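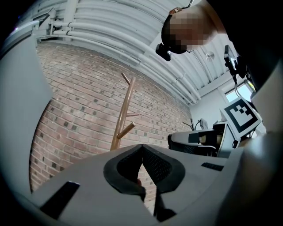

Folach hand-held gripper, finger pads closed on a small dark object.

Review: Folach gripper pair, posted 2026-08-06

The Folach is a hand-held gripper sold in pairs for recording manual tasks, which are then used to train robot arms. Our site at Munport returns rental bags and cases to stock, and management wants part of that line automated by October. I used the pair for 10 shifts.

Build. The housing is light gray plastic and stiff enough. The mesh-textured pads hold fabric well and thin straps less well. I replaced 3 pads on the left unit, all worn at the tip.

Tracking. Each gripper has a square black-and-white marker on it. Keep a sleeve over the marker for a second and the take is rejected. The software does not say which take until the batch is uploaded, so a bad morning shows up after lunch.

Workload. The target was 200 takes per shift. I could reach it, but my wrists were sore by the second day. The trigger spring is too heavy for continuous use and there is no adjustment. The older Kuusk pair had a lighter spring and a worse hinge.

Effect on the job. Before, one person unhung a bag, checked it and shelved it. On recording days the checking is done by someone else and the recorder repeats one motion. Two of us have moved to recording full time at the same pay grade. The manual does not mention rest breaks. We set our own, 10 minutes every hour, and the reject rate dropped.

Lifting a bag off a coat rack by its straps was the hardest task in the set. Both grippers have to come up from underneath, and the straps slide toward the hinge.

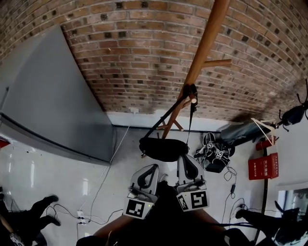 Zane Dambrauskienė replied that the Nindton site runs the same pair with a lower target, and that the spring was still the main complaint there. She also asked whether the pay grade had been put in writing, as theirs had not.

It has not here either. Hardware acceptable, spring needs a revision.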